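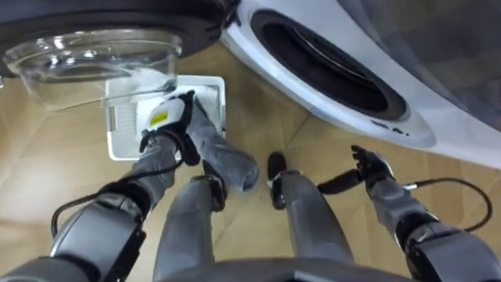 Gresness council: ceasefire over the depot lease?

saltbush_sal
January 29, 2020
So Mayor Gilbert has thanked the Ratepayers' bloc for "a new spirit of goodwill" and they've thanked her back. In July they were calling each other vandals. The lease passed with 11 votes.

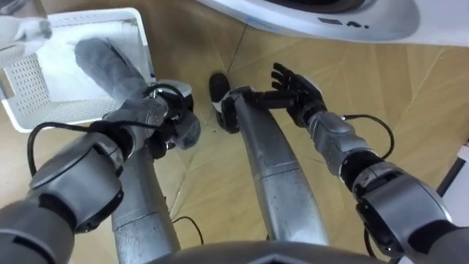

I read all 182 pages of the agenda and the word "tender" turns up once, in a footnote. Colour me suspicious.

Re: ceasefire

kerb_appeal
Goodwill is cheaper than a by-election, mate. Zerkix gets the depot, the bloc gets its footpath, and we get a press release.

Re: ceasefire

Fionnuala Ó Conaill
I disagree with both of you. I was in the gallery. The bloc won a review clause and the rent goes up every year. Grudging, yes, but that's what negotiating looks like. Would you prefer another year of walkouts?
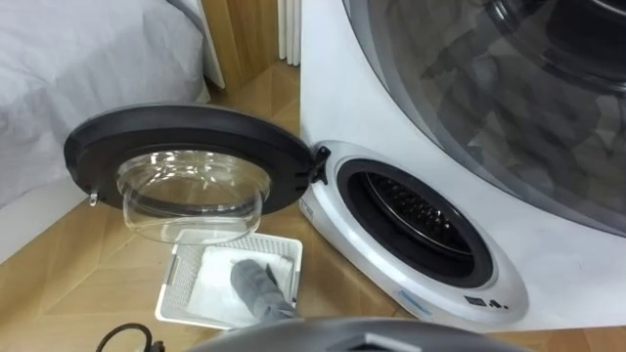
White front loader with its door open.

saltbush_sal
The walkouts were at least punctual.

Re: ceasefire

jurkix_fan
The petition had 268 names. It needed 1,000. Hard to claim the neighbourhood was at the barricades. 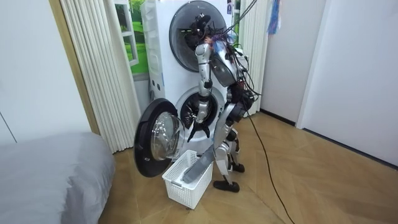 Re: ceasefire

kerb_appeal
It was on the library counter behind the seed catalogues. I'll be at the next meeting, and I'm asking about that footnote.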